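Nivden standing desk, long term review
Posted 29/01/2019 by Segundo Giraldo

Quick one, been meaning to write this up since July. Several people emailed asking if I still use the Nivden or if it went the way of the last one. Still use it. Mixed feelings. Typing this standing up with a cold coffee so forgive the state of it.

Background for anyone new. Bad lower back, work from home, small place. Desk has to live in a corner and it can't be a monster. Old desk was a Wirnis with the hand crank, which I hated from the first day. Cranking a desk up is fine twice. After that you just leave it down and pretend you own a normal desk.

Budget was $800 all in, delivered. Nivden came in under that with the basic keypad. The fancy keypad costs extra and I skipped it. More on that in a sec.

Delivery and putting it together

Two boxes. One got here, the other went on a little tour of the county. Called, waited, called again. Second box showed up fine in the end, no damage, but plan for a gap and don't throw out your old desk first like I did. Ate dinner off an ironing board for most of a week. Not my best week.

Assembly is OK. Not fun. Instructions are drawings only and the drawings are tiny. The step where the crossbar goes in is plain wrong, or drawn from underneath, I still don't know. Do it loose first, all the bolts finger tight, then go round again. If you tighten as you go you'll be undoing it. Ask me how I know.

You want a second person for the flip. Ozan Erdem came over and we turned it over together and it was done before he'd even put his keys down. Alone I think you'd wreck the top or your wrist.
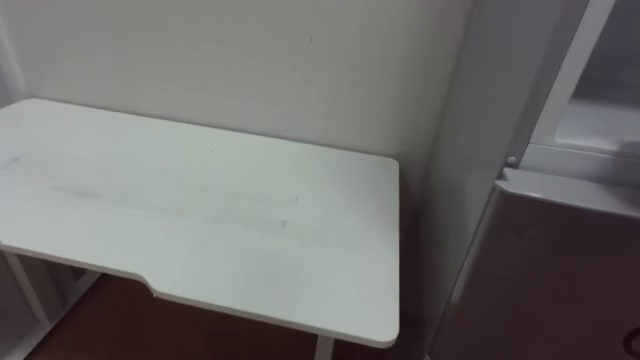 The motor then. Quiet. Really quiet, a low hum, I can go up during a call and people don't hear it. The Wirnis crank squeaked so badly I used to mute. Speed is average, I've tried a Quintero at a friend's office and that one goes up like an elevator, but it costs way more and I'm not in a race.

Wobble: at sitting height nothing. At standing height there's some front to back sway if you type hard, and I type hard. Side to side is solid. I'm tall so I run it near the top of the range, a shorter person may never notice. Retightened the bolts after the first month and it got better. Do that. Put it on your calendar or you'll forget, I forgot.

Basic keypad is up, down, and nothing else. No memory. I thought I wouldn't care and I do care. Every single time I overshoot, come back down, overshoot the other way. Put a strip of tape on the wall to line up with. Works, looks dumb. If I was buying again I'd pay for the presets. Biggest regret of the whole thing by a mile.

The top

White. Looks good on day one. White shows everything, you know this, I knew this, bought it anyway. Smudges across the middle and I've got lazy about them. Pencil is the worst. Damp cloth gets most of it if you do it right away, and leave it overnight and it's a real scrub. The gray top was on backorder or I might of gone for that.

Front edge has the scooped bit so you can get in close. Thought that was a gimmick. It's good! Takes the pressure off the forearms. Only complaint is it decides for you where to sit. Want to work down the other end of the desk, tough, you're on the straight part.

Corners are rounded off. My hip says thank you.

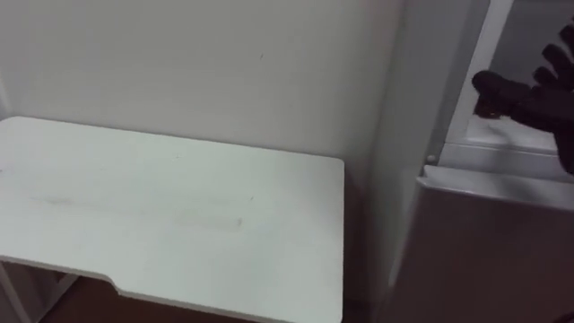

Does it fix your back

No. Helps though. Let me be careful, not a doctor, and my physical therapist would like me to say the walking helped more than the desk. She's right. First month I stood way too long, all morning some days, and swapped a sore back for sore heels. Shorter turns now. Up for calls, up after lunch, down for anything where I have to think. Get a mat. Any mat. I got a cheap one from Prirkunari and it's going flat already but still beats the bare floor.

Shoes matter more than I expected. Socks on a hard floor, by three o'clock you're leaning on one leg like a horse.

Also move your screen. People forget this. Desk goes up, the laptop goes up with it, and your neck is still bent same as before. I have mine on a stack of old phone books and a separate keyboard. Monitor arm would be nicer. Some day.

Support

Had one error in all this time. Keypad flashed, desk stopped halfway, wouldn't move either way. Manual says unplug and wait. Did that. Same again. Emailed, ticket number 958, and a guy called Benoît wrote back next morning with the reset: hold down until it drops all the way and sort of bounces. Worked. It's not in the manual anywhere!! Why isn't that in the manual. Writing it here so you can find it.

Warranty is 10 years on the legs and a lot less on the electrics, so read the small print before you get excited by the big number on the box.

Good: quiet, solid side to side, scooped front, support answers.
Bad: no presets on the basic keypad, manual, shows every mark, shipping.
Score: 4 out of 5. Would be higher with the better keypad, and that one's on me.

Buy it if you're under six foot and can keep a white surface clean. Taller, go try one in a store first and type on it like you mean it.

Comments
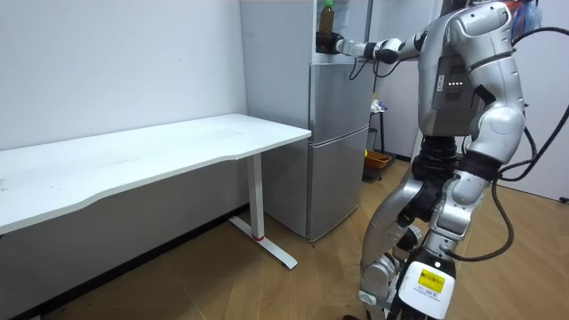 Kaede Fukuda: Thanks for the reset trick, mine did the exact same flashing thing last night and I was ready to send it back. Held down, it bounced, all good. Did you ever hear of anyone adding the preset keypad later? The plug looks the same to me but I don't want to order one and be stuck with it.

Segundo Giraldo: Support told me it fits if you have the newer control box. Check the sticker underneath. Mine's the old one, naturally.

Kofi Kwofie: Tall guy here. Sway drove me nuts until I pushed the desk right back and put the heavy stuff toward the rear. Still moves a bit but the screen doesn't shake now. Agree on the mat, don't cheap out, I'm on my second.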